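Why Does Your Elbow Only Bend One Way?

Try something. Put your arm straight out in front of you, palm up. Now bend your elbow so your hand comes up and touches your shoulder. Easy. Now bend it the other way, so your hand goes down toward the floor and touches the back of your shoulder.

No luck? Good. If that worked, please stop reading and go find a doctor.

Your elbow is a joint, and a joint is any place where two bones meet. You have plenty of them. Grown-ups have 206 bones, and nearly all of those bones are touching a neighbor somewhere. Without joints you would be as bendy as a broom, and putting on socks would be out of the question.

The door in your arm

Look at the nearest door. It swings open and it swings shut. It does not slide up into the ceiling or spin like a pinwheel, because the hinges won't allow it. Your elbow works the same way, so scientists, who had a very long day of naming things and wanted to go home, called it a hinge joint. Your knees are mostly hinges too. So are the small joints in your fingers.

The bone in your upper arm is called the humerus. People like to say this is why it's the funny bone, but the zingy feeling you get from whacking your elbow on a table comes from a nerve that runs right past the bone, with very little padding over it. It isn't funny in the slightest. The table is usually fine.

At the bottom of the humerus is a knobby end shaped a bit like a spool of thread. One of the two bones in your forearm, the ulna, has a hook on it that fits around the spool. When you straighten your arm, the hook slots into a hollow at the back of the humerus and stops. Clunk. That is as far as you go.

The one that goes everywhere

Now swing your whole arm in a big circle. (Check for lamps first.) That's your shoulder at work, and your shoulder is a show-off. It's a ball-and-socket joint, meaning the round end of one bone sits in a shallow cup made by another. Shoulders go up, down, forward, backward, and around, and can do most of it while you're asleep and taking up the entire bed.

There's a price for all that freedom. The cup in your shoulder is so shallow that people compare it to a golf ball sitting on a tee. Muscles and stretchy bands do a lot of the work of holding it together. Your hip is a ball and socket as well, but its cup is much deeper, so it moves less and stays put better. Hips have a whole person to carry around. They take it seriously.

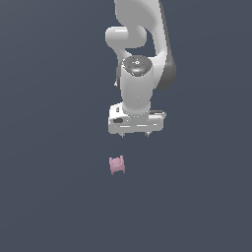 An arm made of segments. Yours has segments too, plus freckles.

Segments are the whole idea of an arm, if you think about it. A stiff piece, a bendy place, another stiff piece, another bendy place. Shoulder, upper arm, elbow, forearm, wrist, hand. Each joint adds a little more reach and a few more ways to get a cookie off a high shelf.

The twisty trick

Hold your arm out again and turn your palm up, then down, then up. Keep your elbow still while you do it. Something is clearly twisting, and it isn't the hinge.

This is the work of your forearm's other bone, the radius. Near your elbow, its round top spins inside a ring, which makes a pivot joint. When your palm faces down, the radius has crossed over the ulna to make a long, skinny X. You have been crossing your bones every time you turned a doorknob and were never once told to stop.

You have another pivot joint at the top of your neck. It's the one that lets you shake your head when somebody offers you turnips.

What about the squeaking?

Bones rubbing on bones would be a terrible arrangement, so the ends are covered in smooth, slippery stuff called cartilage. Many joints are also wrapped in a little bag that holds a fluid about as thick as egg white. It's called synovial fluid, and it does the job that oil does in a bicycle.

That fluid has gas dissolved in it, rather like soda does. Scientists think the pop you hear when someone cracks their knuckles has to do with a gas bubble in the fluid. They have been arguing over whether the noise is the bubble forming or the bubble collapsing. Some of them are probably arguing about it at dinner.

Try it: the elbow strike

You will need a ruler, some tape, and a sandwich.

Ask a grown-up to tape the ruler gently along the inside of your arm, over the elbow, with your sleeve pulled down so the tape sticks to cloth. Your elbow is now on strike. Sit down and try to eat the sandwich with that hand.

Most people end up leaning over and going after it with their face. Others try to toss it - this is messy, and whoever owns the floor may have opinions. Take the ruler off, bend your arm, and finish your lunch.

Words to know

Cartilage: the smooth covering on the ends of bones.
Hinge joint: a joint that bends and straightens, like an elbow.
Ball-and-socket joint: a joint that moves in nearly every direction, like a shoulder.
Pivot joint: a joint where one bone turns against another.
Synovial fluid: the slippery liquid inside many joints. Not for use on bicycles.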